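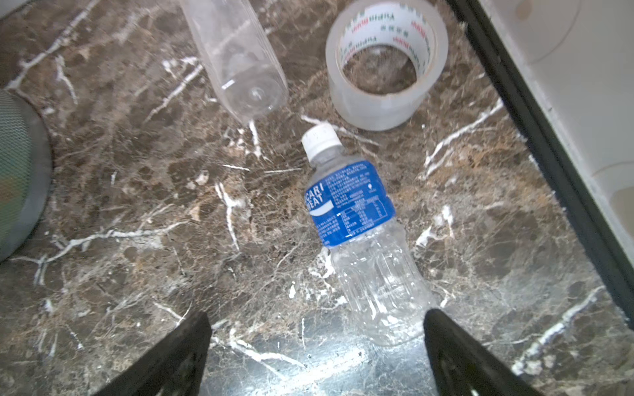 Fig. 4 - Empty plastic bottle, blue label.

Filed under: Manuals > Grain Mills > Set-up
2026-05-22 - by Rosângela Guimarães

4. Setting up the Wurndale two-roller mill

4.1 Bolt the mill to the base board. Snug, not tight yet.
4.2 Hopper on top, tabs facing the crank side. Push down till both click.
4.3 Loosen the two thumb screws. Set the gap to 40 on the dial for barley, 26 for wheat or rye.
4.4 Tighten thumb screws. Check the dial again - it likes to creep. 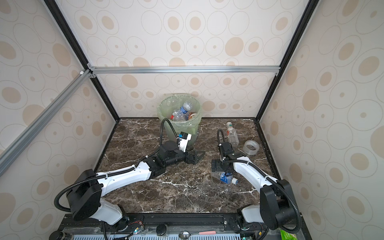 4.5 Now go back and tighten the base bolts, opposite corners first.
4.6 Run a handful of grain thru by hand. Husks should be split but mostly whole. Too much flour, open the gap a bit and try agian.

CAUTION: Fingers and sleeves out of the hopper. Drill unplugged before you clear a jam.

NOTE: Drill speed 133 rpm max. Slower is fine. 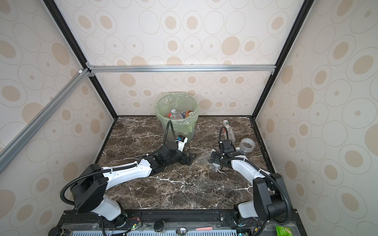

Page last changed: December, rev. 15

4.7 Brush the rollers after every batch. No water, no soap. They rust fast.
4.8 Squeaky crank - one drop of food grade oil each side. Wipe off the extra.

Related
- Motor kit for the Wurndale mill
- Replacing worn rollers
- Detstead mash tun: first fill
- Ruiz-Ortega kettle valve, parts list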